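The Long Afterlife of the Flat-Pack Shelf

By Ntombi Dlamini

The shelf in my hallway has lived at five addresses, which is four more than its makers had in mind. It came in a box with a drawing of a smiling person on the lid, and it has been leaning slightly to the left since its second apartment. I have been leaning with it.

Cheap furniture is supposed to be the great villain of the moving season. Every March in Rilville the sidewalks fill with it: bookcases with their backs peeling off, desks missing a leg, dressers whose drawers have gone to live elsewhere. The town picked up 2789 pieces from the curb last year. The man who read me that figure over the phone sounded as if he had carried most of them himself.

But a surprising amount never reaches the curb. It goes around the corner to Moura, a former dry cleaner where Jussara Cordeiro has been fixing things that were never meant to be fixed for longer than most of them were meant to last. She charges by the hour and sighs for free.

"People come in and apologize," she told me. "They say, I know it's junk. Then they tell me where it stood when the baby was born."

Cordeiro's view is that flat-pack furniture usually dies of moving. A bookcase will stand in one spot for decades if you leave it alone. Take it apart twice and the screw holes turn to oatmeal. Carry it down a staircase with the books still in it, as one customer did on a dare from his brother-in-law, and you have bought yourself a very large jigsaw puzzle.

Her cure is mostly glue, patience and metal. She drills fresh holes next to the ruined ones, squares up the corners and adds a bracket wherever the original designer relied on hope. The result is heavier than it was and not quite as pretty. It also stops wobbling, a thing my shelf had never done in all the time I'd known it.

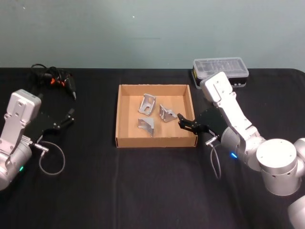
What It Costs to Be Sentimental

Fixing my shelf came to 46 dollars. A new one, a Todix in the same sad shade of birch, would have cost me less than that and come with its own tiny wrench to lose. I did the math in the shop, out loud, and Cordeiro let me finish before she asked whether I wanted the feet done too. I wanted the feet done too.

She gets around 200 jobs a year, and plenty of them make just as little sense on paper. There was a Sanero nightstand with one door, brought in by a woman who did not want a second door. There was a TV stand whose owner had not had a TV since college. A retired bus driver has had the same kitchen stool repaired so often that the seat may be the only original part, and he has his doubts about the seat.

I asked what she has at home. Solid oak, she said, all of it from her grandmother, and she can't stand any of it. It weighs as much as a car and she bangs her hip on the sideboard every morning.

My shelf is back in the hallway now, perfectly straight. The floor, I've learned, is not.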